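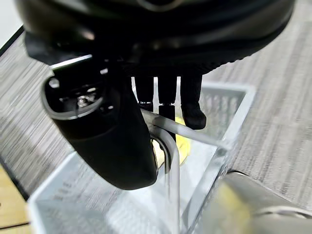
Thursday, February 15, 2018. Second day on the produce stand, most of it spent on bin depths and on how much stock it takes to make a bin look full without burying the dividers. I also lost part of the morning to clear plastic. A bent acrylic rod, the inverted L sort, has almost no colour of its own, and against a pale background all the eye gets is the white and grey streak along each edge. The background comes faintly through the middle. A transparent container does much the same. I have written "clear" in the materials column for both and added a note that they should be entered by shape, because two people reading the old inventory took "clear rod" and "clear bar" for different items. Black fittings have the opposite problem and turn into one shape if they are stored together. I've moved the black ones to the shelf nearest the window.

Bins. The stand is light timber with a black metal frame along the lower front, and the dividers between bins are thin. Thin dividers are good for the look and poor for anything heaped higher on one side than on the other. Artificial stock weighs very little, so load isn't the trouble. The trouble is slip. A round item put on a slope goes over the divider as soon as someone leans on the stand, and after that the two bins are mixed and have to be sorted by hand. Güven's rule is to fill to the divider at the edges and only rise towards the middle. I measured one bin filled that way and the top of the heap was 43 mm over the divider, and it stayed put when I knocked the end panel with the heel of my hand. I tried a higher heap and had vegetables on the carpet at the first knock.

Napa cabbage. Laid all one way, the white bases gather along one side, the heap leans, and there is a gap at the leaf end that no amount of pushing closes. Laid in alternating directions, base against leaf, they lock. It also reads better from a distance, as the yellow tips break up the white. The moulds are not identical, and the ones with the wider base are best kept to the front where the wooden lip holds them. Time to lay the bin: 5 minutes, against twice that yesterday.

Green onions went in the same bin at the back. I would have preferred them to have their own, but Pilar's plan has them sharing and I have not found a reason to argue. As a bundle they behave well. The stalks are long and hollow and spring back if bent, and the bulbs can be fanned out a little. The one thing to watch is that the stalks must not point towards the front, where sleeves catch them.

Bitter melon. Most of the afternoon so far, and the bin I am happiest with. The bumps and ridges give friction, so they will take a fuller bin than anything smooth. The method that works is parallel rows on the diagonal, starting from one rear corner and keeping every piece at the same angle. If one goes in straight, the error carries through to the front and the last row won't close. I took the bin out and relaid it once for exactly this fault. Ends should reach the front edge of the stand and stop there.
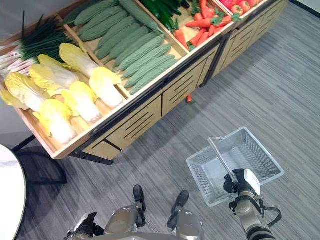 Cucumbers are the reverse case. Glossy skin, slim section, no friction to speak of. Rows are a waste of effort, they roll. I heaped them and accepted the result. A strip of the ribbed Zusley matting under the bottom layer cut the movement by a fair amount, though I had only the one offcut and can't say whether it would hold under a full bin. Have asked Selim for a longer piece. A few of the flower ends have come loose and need a spot of glue. Not urgent.

Carrots: roots in any direction, tops tucked down between them. I tried all the tops to the back first, which is how the drawing has it, and it looked like a diagram. It also left the tops standing up where they brush the bin behind. Tucking them down uses up the gaps between roots, so fewer carrots are needed for the same apparent volume. Drawing to be amended. Pilar informed by note.

Baskets. The clear ones are in use. They suit the work, as the contents can be checked through the side without tipping anything out. Against them: they scratch, and when nested they grip each other. Aigars stacked 30 of them last October and it took the two of us to get the bottom ones apart. The present limit is a stack of ten, written on tape on the shelf upright. I would like it lower.

Carpet. The grey stripe is very good at hiding green debris and very bad at hiding orange. Fine fibres from the carrot tops show at once. Vacuum after any refill of that bin, not at the end of the day, or it gets walked across to the door. The stand sits at an angle to the stripe, which makes it hard to judge by eye whether the front rail is straight. Used the long level and a string instead. The left foot was low by the thickness of a folded card. Packed it with card for now; a proper shim is on the list.

Ordering. Canan has the quote from Pustedach for replacement stock. Over 40 pieces, which is more than I would have asked for, but the minimum order is theirs and not ours. I want the extra taken as cucumbers if they will allow it. The cabbages are in good condition and the melons are nearly new.

To do:
glue for flower ends
shim, left foot
longer matting
relabel the rod and container entries, by shape
lower the basket limit (ask Aigars)
second divider from the right has a slight bow, turn it round and see

Stopped at half past five. Photographed each bin label before leaving, except the onions, which don't have one.

Workroom diary > Display fittings > Produce stand

Recent entries
Produce stand, first day: dividers and front rail
Zikesard shelving: returning the wrong brackets
Bread trays, revised depth
Notes on the Oei label holders
Sorting artificial fruit by mould number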